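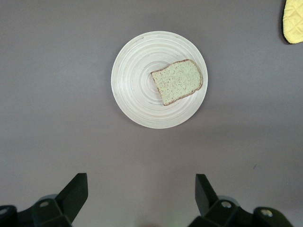

Bread on a cream plate, with a yellow oven mitt well away from it. Kircombe, September.

Report of a visit to the Jafri Bakery and Teaching Kitchen, Kircombe

Purpose of the visit

Staff of the Brimance catering and home skills section attended the September open day at the Jafri Bakery and Teaching Kitchen in Kircombe. The section is reviewing its bread course ahead of the move to the new building, and wished to see how a working bakery arranges teaching alongside daily production. The party was received by Bendik Engebretsen, head of baking, who led the morning tour and answered questions over lunch. We are grateful to him and to his colleagues for the time they gave us.

The report sets out what was seen and discussed, and closes with the matters that the section intends to take forward. It has been circulated in draft to those who attended.

Arrival and premises

The bakery stands on the lower side of Kircombe, a short walk from the bus stop, in a former seed merchant's store. Visitors were asked to arrive at 9.30 am, by which time the day's bread had left for the shops. The entrance is shared with the public counter and was crowded when we arrived. Signs to the teaching kitchen were small and placed above head height, and several visitors went first to the loading yard by mistake.

Coats and bags were left in a side room. Aprons and hair coverings were handed out, and a short safety talk was given at the hand basins. The talk covered burns, wet floors and allergens, and was delivered clearly. Visitors with a nut or sesame allergy were invited to say so in private, and a separate route avoiding the seed store was available to them.

The bakehouse

The bakehouse occupies the ground floor and contains mixers, proving cabinets and a Wusetti deck oven installed when the building was converted. Bakers start at 3 am. On an ordinary day the bakery produces tin loaves in white, wholemeal and mixed grain, together with rolls and a small quantity of rye. Tin loaves account for most of the trade.

Mr Engebretsen explained the order of work from weighing to cooling. Flour is held in lidded bins on wheels, each with a scoop that stays with its bin. Seeds and grains for the mixed loaf are soaked overnight in the cold room, drained and added late in mixing. He considered that a soaked grain gives a softer crumb and keeps the loaf moist for a day longer. Our own course notes currently tell learners to add grains dry, and we were interested to hear the case for changing this.

The oven was in use for a second bake of rolls during our visit. Loading is done with a long peel, and visitors watched from behind a painted line. Tins are emptied on to wire racks at once and the loaves are left to cool fully before slicing. The bakery does not slice to order while bread is warm, and a notice at the public counter tells customers so.

Heat inside the bakehouse was considerable even with the yard doors open. Our hosts acknowledged this and mentioned that an extractor was awaiting repair.

The teaching kitchen

The teaching kitchen is on the first floor and is reached by stairs or by a goods lift, which visitors may use when accompanied. It can take 13 learners at a time. Plain grey tables are used for both practical work and tasting. They are wiped down between the two, and cloths for the purpose are kept apart from those used on the floor and the sinks.

Domestic ovens line the far wall. The bakery chose household models on purpose, so that learners practise on equipment close to what they have at home. We regard this as a sound decision. Learners on our own course have reported that loaves made in our large oven could not be repeated in a small flat kitchen, and the matter has been raised in feedback more than once.

Quilted oven mitts are provided at every oven. They are washed each evening and inspected for thin patches at the start of each course, when any that have worn through are withdrawn. Learners are told never to use a damp mitt or a folded tea towel to lift a tin. The instruction is printed inside the cupboard door and is repeated aloud before the first bake. One of our party asked whether gauntlets reaching to the elbow had been considered. They had been tried, and were found too stiff for learners with smaller hands, who tended to take them off.

Small equipment is stored in open crates beneath the tables. Each crate carries a list of its contents. We found some of the lists out of date, and scrapers in particular appeared to move freely from crate to crate.

The tasting

The tasting took place at 11 am in the teaching kitchen. Bread was served by the slice on round plates, without butter, and water was offered between samples. Visitors were asked to look at the slice first, then to press the crumb, smell it and eat a piece from the centre before trying the crust. A printed card was supplied for notes.

Serving one slice to a plate proved a useful method. With room left around the bread it could be turned and examined without being lifted, and crumbs from one sample did not become mixed with the next. Our section at present cuts samples into small cubes and passes them round in a bowl. Cubes are economical, but a learner given a cube cannot judge the shape of the loaf, the thickness of the crust or how evenly the grain has been spread through the dough.

Mr Engebretsen used a full slice to teach the following points, which are recorded here for the benefit of course tutors:

The top of a tin loaf should rise in a gentle dome. A flat or sunken top usually points to dough that has been left to prove too long.

Sides should be close to straight. Sides that draw inward commonly show that the loaf was underbaked or left to stand in its tin.

Crust should be even in colour, although some variation in thickness at the top and base is to be expected in bread baked at home.

Flecks of grain should reach the edges of the slice. Where they are gathered in one part, mixing was stopped too early.

A dense band along the base suggests that the dough was put into the oven before it was ready.

Plates with fine ringed ridges prompted some discussion among our party. The ridges were thought attractive, and a pale plate makes a brown crust easy to see. There was concern about whether crumbs would settle in the grooves and how readily such plates could be cleaned after a large class. No firm view was reached, and the section will look at plain plates as well before placing any order.

Questions and discussion

Over lunch the conversation turned to cost. The bakery charges a fee of £40 for a day course, which includes ingredients, lunch and a loaf to take home. Reduced rates are offered to people living in Kircombe. Mr Engebretsen stated that the courses cover their costs in most months but are not expected to make a profit, and that the owners value them chiefly as a means of finding future staff. Two of the present bakers first came to the premises as learners.

Demand is strong. The waiting list stood at over 104 names at the time of our visit, and the bakery is considering an evening session. We asked whether an evening course could allow enough time for proving. The proposal is that dough would be mixed beforehand by staff, with learners shaping and baking it, and then mixing a second dough to finish at home. Some of our tutors felt that learners would miss too much of the process under this arrangement. Others thought it a reasonable answer for people who work during the day.

Waste was also discussed. Unsold bread is dried and ground for crumb, which is sold at the public counter in paper bags. Sample slices left on plates after a tasting are not reused in any form.

Access for wheelchair users was the weakest part of the arrangements. The goods lift is slow and narrow, the tables are of one height only, and the turning space beside the sinks is limited. Our hosts were frank about this and asked to see the plans for the Brimance building, which we have agreed to send.

Matters to be taken forward

The section proposes the following steps before the next bread course opens for booking.

Course notes on grains and seeds will be revised to include overnight soaking, following a trial bake by tutors.

Samples will be served as whole slices on individual plates. The cost of additional plates and the time needed for washing up will be reported to the section meeting.

Oven mitts will be inspected at the start of each course, and the instruction concerning damp mitts will be added to the safety sheet.

The possibility of fitting at least one household oven in the new teaching room will be raised with the building team. Space has already been allotted along the window side, but the electrical supply there has yet to be confirmed.

The tasting card used at Kircombe will be adapted, with permission, in larger print.

A return visit by Mr Engebretsen and two colleagues has been offered and accepted in principle. They have asked to observe a beginners' session and to see our store room. Tutors willing to host should give their names to the section office, stating which sessions they teach and whether they would be content for visitors to take part in the baking.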